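About Notance

Welcome, and thank you for wandering over to this page! We are a small company that teaches robots to do handwork, and we do it the slow way, by showing them. One of our operators sits down at a pair of leader arms, moves them the way she would move her own, and the two arms at the table follow along. Every reach and every grip is recorded, and those recordings are what our customers use to train their machines.

Trinidad Lacson started Notance after 11 years on a repair bench, where she had trained a good many new hires and noticed that almost none of them learned from the manual. They learned by standing next to somebody. She rented a room behind the old Dagdag print shop, bought two arms on credit, and spent most of that first March picking up the same phone over and over until the recordings came out smooth enough to show people (she still has the very first one, and it is terrible).

There are eight of us now, and we have kept the print shop room along with a larger one down the hall. Most of our operators came from jobs where you use your hands all day: sewing, dental labs, watch repair, one very patient pastry cook. We pay them as skilled people, we rotate them off the controls well before their shoulders start to complain, and we throw out any recording they aren't happy with, even when the customer would have taken it.

Our longest-running project is Zavivari, which is all about sorting and handling used phones. We also run Vustus, a short course for companies that would like to teach their own robots in their own building, and we're always glad to talk about it over coffee. Visitors are welcome most afternoons after 2, so do come by and try the controls yourself. It's harder than it looks, and a lot of fun.
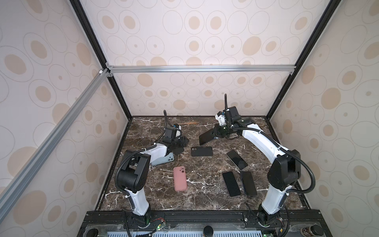 Phone handling at one of our two-arm stations, Zavivari project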